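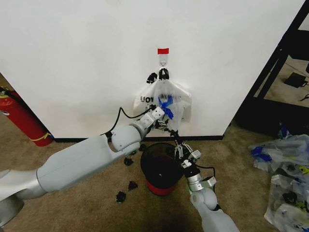 Hanging bag task: white plastic shopping bag on an adhesive wall hook, round bin on the floor under it.

Goltholm Bags and Bins

Version 2, updated April
Maintained by Mehwish Magsi

Contents

Goltholm covers plastic shopping bags and the bins near them. There are 2,000 clips in 17 folders, one folder per bag and hook combination. Folder 63 is numbered out of order – it was carried over from version 1 and kept its old number so existing scripts still run.

Setup

Bags hang by their handle loops from a clear adhesive hook. Red tape on the wall marks the hook position. Bags are reused until a handle tears, so most are creased.

Labels

bag_state: hanging, held, in_bin, on_floor
handles_on_hook: 0, 1 or 2
bin_liner: yes, no, unclear

Known issues

Printed text on the bags may read backward. Do not use it to train text recognition. Thin bags show the print from the far side – label these as translucent.

Corrections go to Mehwish with the folder number and clip name.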